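Jilach Veterans Service Office: Frequently Asked Questions

Page last updated 14 December 2018

Who can use this office?
Anyone who served on active duty, in the Guard or in the Reserve, along with spouses, surviving spouses and dependent children. You need to live in Jilach or Grurnum County. Combat service is not required.

Do you charge for help with a claim?
No. The office is paid for by the two counties. If someone offers to file a first claim for you in return for a share of your back pay, call us before you sign.

Are you part of the VA?
No. We prepare and send claims, but the decision is made by the VA. We can't speed it up and we can't see medical records you haven't released to us.

What should I bring to my first visit?
Bring your discharge papers (DD 214), a photo ID and your Social Security number. For a disability claim, also bring private medical records and a list of what you take or use for the condition – creams and over-the-counter items count. Marriage and birth certificates are needed if you are adding dependents. 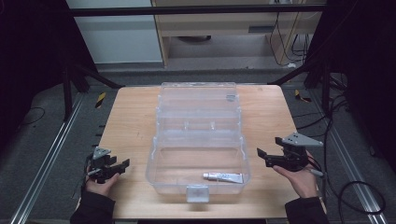
An open clear storage box with a tube of ointment inside.

I lost my discharge papers. Can I still apply?
Yes. We can request a copy with you at the front desk. If you recorded your papers with the county clerk when you came home, the clerk can print a certified copy the same day.

I was turned down years ago. Is it worth trying again?
Often it is. Rules change, and so do medical conditions. Bring the denial letter if you still have it.

Can I get a ride to medical appointments?
The van leaves from the Kamby Street lot at 8 a.m. on weekdays. Reserve a seat two days ahead. Riders must be able to board on their own or bring a helper – the van has no lift.

What is the Guo Fund?
It is a local emergency fund for rent, heat and car repairs. Grants go up to $1000 per household, once a year. In August the fund closes to new requests while the books are reviewed.

Where are you?
Room 58, county building, second floor. Take the elevator by the north door. Bus 88 stops out front.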